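The Stringer at Grurley

The stringing room at the Grurley Open was under Court 2, and the ceiling carried the footwork. A player moving left to right came through as a row of taps and then a scrape. After 14 years the stringer no longer heard it as noise. He heard it as load.

He had three machines and used one. It was a Vutano, electronic, constant pull, with a six-point mount and a turntable brake that needed a quarter turn more than the manual asked for. He checked its calibration each morning with a spring scale. On the morning of the final he set the dial to 50 pounds and the scale read 50, then 49 and a half, then 50. He wrote all three in the log.

The order sheet for the top seed had come in the night before. Six frames, same pattern, 16 mains by 19 crosses. Polyester in the mains at 50, natural gut in the crosses at 52, two knots each side, stencil in black. The sheet had been the same all week and he had the strings cut to length before he unlocked the second drawer.

The qualifier's order came at eight. She brought it herself, which players at that stage rarely did. She had two frames under one arm and a third in her hand with the throat pointed at the floor.

"These at 37," she said.

He wrote it down and then looked at what he had written. She had played the whole tournament at 48.

"Pounds?"

"Pounds."

"It will launch on you," he said. "Anything flat will go long by a yard. You would have to swing up on everything."

"I know what it does."

He took the third frame from her and turned it under the lamp. The string bed was notched deep where the mains crossed at the center, and the grommet at the head had started to split. He put a thumb on the strings and pushed. They gave less than they should have.

"Who did this one?"

"I did. At home, before the qualifying rounds. I bought a drop weight from a man in Pascu."

"You skipped a weave. Third cross from the top."

She bent down and found it. She had won seven matches with that racquet in the bag and two of them with it in her hand.

"Leave that one," she said. "Do the other two."

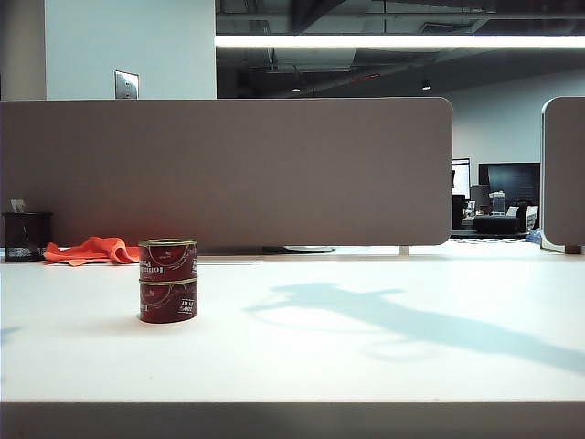
He mounted the first frame and tightened the supports at six and twelve, then the side arms, evenly, a little at a time. At 37 pounds a frame is under less stress in use, but the mounting is no different. He pulled the center mains and clamped them. The machine made its short rising sound and held.

She had stayed. There was a stool by the door for drivers and she sat on it with her bag between her feet.

"It's my elbow," she said, when he was on the fifth main. "It went in the second set yesterday. If I hit with the tight ones I have maybe an hour."

"Have you seen the physio?"

"She taped it. She would like me not to play."

He pulled the sixth. Tension loss in polyester is steepest in the first day, and he usually allowed for it. If he gave her 37 on the machine she would walk out at one o'clock with something nearer 34, and by the third set it would be lower. He explained this. She listened to the numbers closely.

"So what would you set?"

"I don't set. I string what is on the sheet."

"And if the sheet was blank?"

He tied off the mains and cut the tail at an angle. Overhead somebody had begun hitting serves, a tap, a gap, a heavier tap. The top seed practiced early. He had listened to her all week, and the gap between the toss and the landing had not changed since the first round.

"I would put a softer string in," he said. "Multifilament, all through. Set it at 44. You would keep some control and the arm would take less. You would lose spin, and you would break one. Possibly both."

"How long would they last?"

"The way you hit? A set and a half each."

She did the sum. Two frames at a set and a half made three sets. The third racquet, the one with the missed weave, was leaning against the leg of the bench.

"Purkance is best of three," she said. "This is too. Why would I need more?"

Purkance was the event in August that the winner got into directly. It was printed on the draw sheet by the door, under the sponsor's name and above the prize money. The runner-up went into qualifying there, with a fee of 700 to enter and her own hotel.

He took the polyester back out. It was the only set he wasted that week, and he entered it in the log as cut, no charge. Then he opened a box of the multifilament and started again at the center.

The two frames took him until ten. He measured both on the bench tester and they were within half a pound of each other. He put them in plastic sleeves and wrote 44 on the tape, and under it, smaller, the time.

She signed for them with her left hand. The right stayed in her jacket pocket.

The final began at one. He did not go up. There was work for the doubles, and one of the coaches wanted a grip built up a size. He heard the coin toss announced, and then the warm-up, both players together, with no way of telling one from the other through the concrete. When play started it became easier. The top seed's steps were short and regular. The other player's were longer, with more scrape at the end, and she was hitting late on the right side and getting there.

At 1:52 the play stopped, and it was not a changeover. A ball kid came down the stairs fast with a racquet held out flat, one main gone in the center.

"She says same again," the kid said.

He already had the string cut. He mounted the frame, tightened the six and the twelve, and looked at the clock while the crowd above him sat back down.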